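Gondum marca para janeiro a apresentação do Grundora 2, e já há muito para contar

Imprimir | Enviar por e-mail

Depois de um outono inteiro de imagens desfocadas, capas de silicone postas à venda antes do tempo e palpites para todos os gostos, a Gondum lá se decidiu a confirmar o que já muitos leitores nos vinham perguntando: o Grundora 2 vai ser apresentado em janeiro, numa sessão transmitida pela internet com início às 18 horas de Lisboa. O convite, enviado ontem à imprensa, é sóbrio, com fundo azul-escuro e uma única palavra, «Bright», que é também o nome do novo ecrã da marca.

E é precisamente o ecrã que tem alimentado mais conversas. Segundo o próprio convite, o painel Bright chega aos 1000 nits de brilho em uso normal, o que deverá deixar contentes todos aqueles que, como quem escreve estas linhas, passam o verão a fazer sombra com a mão para conseguir ler uma mensagem na esplanada. Quem teve o primeiro Grundora lembra-se bem desse incómodo (e lembra-se também da bateria, que chegava ao fim da tarde já a pedir misericórdia).

Karthik Weerasinghe, responsável de produto da Gondum, respondeu com muita simpatia às nossas perguntas, embora sem abrir o jogo todo. «Ouvimos os clientes durante muito tempo e a autonomia foi o pedido que mais se repetiu», disse-nos, acrescentando que uma carga de 30 minutos dará para um dia de utilização moderada. Sobre as câmaras, preferiu guardar segredo até à apresentação.

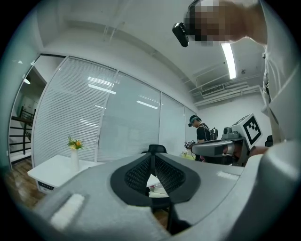
Quanto ao preço, as informações que nos chegam de dois retalhistas apontam para cerca de 764 euros na versão de entrada, um pouco acima do modelo anterior, mas ainda assim abaixo do que se temia. Deverá haver uma versão com mais memória, cujo valor continua por apurar, e as cores serão, ao que parece, preto, verde e um cinzento muito claro que já aparecia nas primeiras fugas.

Fica também a boa notícia para quem não tenciona trocar de telefone tão cedo: o Genda, o sistema da casa, vai receber uma atualização gratuita na mesma altura, e o Grundora original está na lista dos aparelhos abrangidos. A marca ainda não abriu as reservas em Portugal, mas conta fazê-lo logo a seguir à transmissão, tanto na loja da internet como nos revendedores habituais.

Imprimir | Enviar por e-mail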